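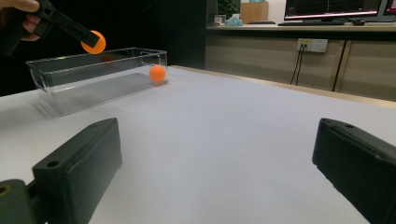 Why are some ping-pong balls orange?
Orange balls show up better against pale walls, light floors and white clothing, where a white ball is easily lost. The color has no effect on how the ball plays.

Orange ping-pong ball

The orange ping-pong ball is a colored version of the ordinary table tennis ball. It is the same hollow sphere, 40 millimeters across and weighing 2.7 grams, with the color mixed into the plastic. Older balls were made of celluloid, which burns easily; most newer ones use other plastics.

Claims and doubts

Sellers often describe orange balls as faster, tougher or easier for beginners. Evidence for any of this is thin. A club newsletter from Droleston reported that orange balls outlasted white ones over a winter of practice, but the two colors came from different makers and the white ones were already old. Norbert Erdős, who reviewed the claim in his handbook for school coaches, called it "a comparison of two brands." The visibility argument is stronger, though it depends on the room. Against a red or brown floor, white may be the better choice.

Storage

Loose balls are usually kept in a box, bucket or net bag. Clear plastic boxes are popular because the contents can be checked without lifting a lid. Advice that balls must be stored in the dark is widely repeated and rarely sourced. Crushing and heat are the more obvious risks, and a rigid box deals only with the first.

Other uses

Orange balls are common in party games, classroom sorting tasks and pick-and-place exercises, in which a ball is lifted and dropped into a container. Jessie Guthrie's guide to table games lists 76 such activities, many of them differing only in the container. The guide's statement that a ball drop "trains concentration" is given without a source.

See also: Table tennis; Celluloid; Ball games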